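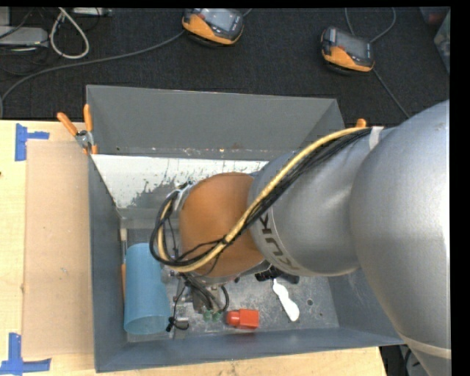

The gray bin on the light wood table, white sloped panel under the far wall.

Re: [bins] gray bins, sloping walls, keep or swap?

On the list, someone at Skadstead wrote:

> We have 16 of the gray bins left from the Kimaro order and the
> floors are getting scratched up. Does it matter? Also has anyone
> tried the flat-bottom ones from Esitz? Straight walls, a bit
> deeper. Our supplier wants an answer by July.

Quick one, between two other things.

Scratches: ours has them all over, see the top. Metallic floor, speckled too. Doesn't bother us, small stuff still slides fine. I'd keep yours.

The white panel is another matter. Worn patches, dark scuffing, worst toward the lower middle. We wipe it with plain dish soap, helps a little. Replacment panels from Orkitz were 289 for the set last time I asked, shipping extra. Didn't order.

Sloping walls I would not give up. Stuff rolls back to the middle. Tried a straight-sided bin for a month and was forever fishing things out of the corners.

Mind the hole in the floor, right-hand side on ours. Small and round but a short screw will go thru it. Tape from underneath if you sort anything tiny.

Table: any flat one will do, just check the height first. Ours is light wood, marks easily.

Haven't tried the Esitz ones, sorry. Catalog page 483 if you want the measurements, they're in mm.

Back online after 2130 if there's more.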